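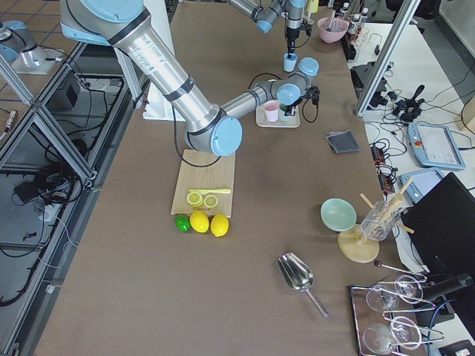
**Bolteo publishes its upkeep schedule for two-arm kitchen cells, coffee stains removed**

HUDCOMBE, August. Bolteo today released the maintenance schedule it uses on its own two-arm drinks bench, a document that until now existed as a binder, a spreadsheet that disagreed with the binder, and several strips of masking tape.

The schedule runs to 44 checks and is free to download. It covers a tabletop cell of the kind Bolteo sets up for teaching arms to handle cups, bowls, glassware and fruit, with a gripper on each arm and a teach pendant for each. Bolteo wrote it for small teams who have bought the arms, read the manual as far as the bolt torques, and would like to know what comes next.

Cables come first. Of the faults logged on the Hudcombe bench over the past year, 20 were traced to a gripper cable that had been routed with great care for one pose and no care for the rest. The schedule asks for each arm to be jogged slowly through its full working range with a hand near the stop button, while a second person watches the slack. Loops that touch the table get re-clipped.

"We had a wrist fault that we chased for most of a month," said Nisha Sisodia, who runs the bench at Bolteo. "We swapped the gripper. We swapped the controller. Then somebody moved a cable clip two inches and it went away. I have the clip on my desk."

Other items include:

- Wipe the gripper fingers every morning. Lemon juice gets everywhere.
- Check finger pad wear every 2,000 grips and replace the pads at 4,000, even if they look fine.
- Re-teach the home position after anyone leans on the table. People will say they didn't lean on the table.
- Label both pendants. Two identical pendants on one bench will be mixed up, usually just before lunch.
- Run the arms one at a time after any repair, then together at reduced speed, before putting glasses back within reach.

The tape-down procedure for cutting boards has been dropped. It took longer than the cutting.

Pirport, which supplies the finger pads for the Hudcombe bench, reviewed the gripper section and asked for one change, to the word "gunk." It now reads "residue." A Turkish edition is being prepared with the integrator Öztürkmen and will follow once both sides agree on how to translate "snug."

The schedule can be requested from the Bolteo office in Hudcombe. The spreadsheet has been retired. The binder is still in use as a monitor stand.

**Press contact:** Nisha Sisodia, Bolteo, Hudcombe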